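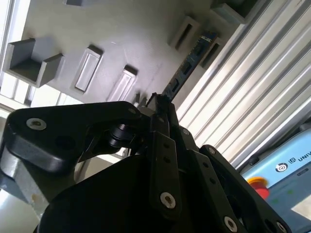

How to estimate your walking time before a mountain hike

By Khôi Đinh

When I started to hike, I always looked only at the distance. Eight kilometers, I thought, I walk this in the city before lunch. Then I came down from Trestemard in the dark with a telephone for a lamp, and after this I learned to calculate. The method below needs a map with contour lines, a pencil and a few minutes at the kitchen table.

What you need

A paper map or a printed one, on which you can read the contour lines
A piece of thin string
A pencil and a small notebook
A watch, for the day of the hike

Step 1. Measure the distance

Lay the string on the map along the trail, with all the curves, and hold it down with your fingertips. Mark the end with the pencil. Then pull the string straight and put it next to the scale of the map. If the trail has many tight switchbacks, add a little, because the string always cuts the corners. For the path from Provov to the top of Trestemard I get 8 kilometers.

Step 2. Find the total climb

Many people take the height of the summit and subtract the height of the parking place. This is correct only if the trail never goes down. Follow the trail with the pencil and write down every part that goes up, also the small ones. My route drops into the Siteo valley in the middle, and these meters you must climb again. With them included, the climb is 1164 meters.

Step 3. Calculate the time going up

On a normal path I count 4 kilometers in one hour. For the climb I add ten minutes for every hundred meters. So for Trestemard it is two hours for the distance, and a little less than two hours for the climb. Together, almost four hours to the top, without any rest.

If you carry a heavy backpack or walk with children, use a slower speed from the beginning. Please do not try to correct it at the end with a feeling.
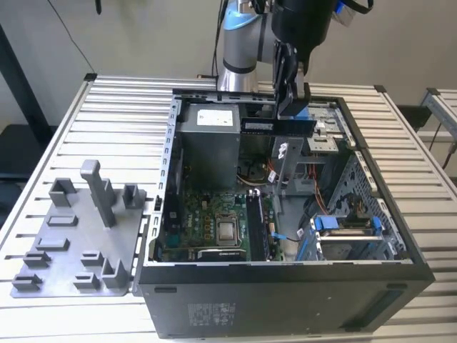 Step 4. Calculate the way down

The way down is faster for the lungs but not always for the knees. On a smooth path I take the distance time only, so two hours here. The small climb out of the valley comes back on the return, so look again at your notes and add it. On steep ground with loose stones I take the same time as for going up. Idris Parri, my usual hiking partner, finds this too careful – he is also the one who sits down on every rock to tape his toes.

Step 5. Add the stops

I add ten minutes for each hour of walking, and a longer stop for lunch. Photographs, filling bottles and putting on a rain jacket all take time from this. If your group is larger than four people, add more, because the whole group waits each time one person stops.

Step 6. Set a turning time

Look up the sunset for your day and count back. First subtract one hour as a reserve, then the time for the way down with its stops. The result is your turning time. Write it on the front page of the notebook and tell it to everybody before you leave the car. In January the turning time for Trestemard is so early that I prefer the short loop above Doãn.

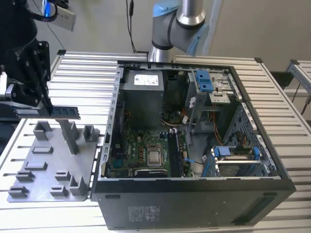
Desktop tower on its side with the panel off, and a green RAM module above the gray fixture plate.

Step 7. Compare during the hike

Choose two or three points which are easy to recognize, for example a bridge or a trail junction, and write the expected time next to each one. When you pass, write the real time beside it. If you are already late at the first point, you will probably be more late at the second. Keep the notebook after the hike. With a few routes in it you will see your own speed, and you can replace my numbers with yours.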